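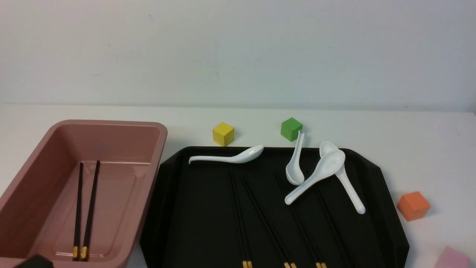
Two dark brown chopsticks in a pink container.

Calling for Mixed Groups
Session 2 handout: phrasing and the walk-through
Berthorpe Evening Classes, 15 March 2018

Last session covered choosing a program. This one covers getting a single dance from the page to the floor. Please bring the Bedoya dance cards again, and a pencil, as most of you will want to change the wording on them.

1. Counting the music

Nearly all the dances on this course use tunes built in phrases of 8 bars. A jig or reel of the usual kind has an A part and a B part, each played twice. The dance is written to match, so the card is set out as A1, A2, B1, B2.

Dancers feel the end of a phrase even if they have never been told about it. If your call comes late, they start the next figure late and then hurry to catch up. Give the call in the last two bars of the phrase before, so that the final word lands just ahead of the first beat of the new figure.

Practice this at home with a recording. Do not call at first. Say "now" at the start of each phrase until you can do it without counting under your breath. Then put the short calls in.

2. Short calls and long calls

The first time through, people need the full call: who is moving, what they do, and which way they go. "First couple, gallop down the set" is a full call. By the third time through, "gallop down" will do. After that you can often drop to one word, and near the end you may stop calling altogether if the floor is steady.

Write both versions on the card before the evening. It is hard to shorten a call while you are saying it.

Put the direction last only if the dancers already know the figure. For beginners, "to the left, circle" gets fewer collisions than "circle to the left."

3. The walk-through

Walk the dance once, in order, without music. Walk it a second time only if more than a couple of sets got lost. Two walk-throughs for an easy dance will lose you the room.

Stand where the top couples can see you. Speak from the position of one dancer and stay with it. Switching between the caller's left and the dancers' left is the most common fault in this class, and it came up again with the Sullico Reel last time.

Terms to explain before you start:
top of the set – the end nearest the music
neighbor – the person next to you who is not your partner
progress – move to a new place ready for the next turn
cast – turn outward and go down behind your own line

Do not explain them all at once. Explain each one when the dance first needs it.

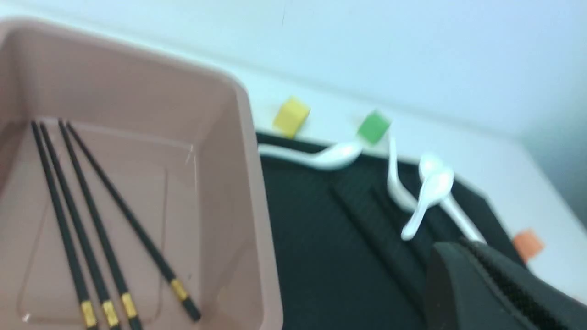
If a set goes wrong in the walk-through, fix it from the microphone first. Go down to the floor only if that fails, and tell the other sets to stay put while you do. A dance that needs you on the floor twice is too hard for that group, and you should have an easier one ready.

4. Worked dance: Brornden Square

Formation: four couples in a square. The version used here comes from a handwritten book dated 1858, with the last figure changed so that everyone ends with their own partner.

A1: All circle left, then circle right back to place.
A2: Head couples forward and back, then do-si-do with the opposite person.
B1: Side couples the same.
B2: All swing partners, then promenade once around to home.

The promenade is the tight spot. Older dancers and children need the full half phrase for it, so call the end of the swing early. If the band plays fast, leave out the swing and promenade for the whole of B2.

The music runs through four times. For the third and fourth times, the sides lead and the heads follow. Say so before the music starts, and again at the end of the second time.

5. For next session

Prepare one dance of your own choice, to be walked and called in roughly 10 minutes. It should be suitable for people who have not danced before. Hand in a copy of your card with long calls in one column and short calls in the other.

Anyone hoping to call at the July dance should also bring a list of three dances they already know well. Note the type of tune each one needs, as the band will ask.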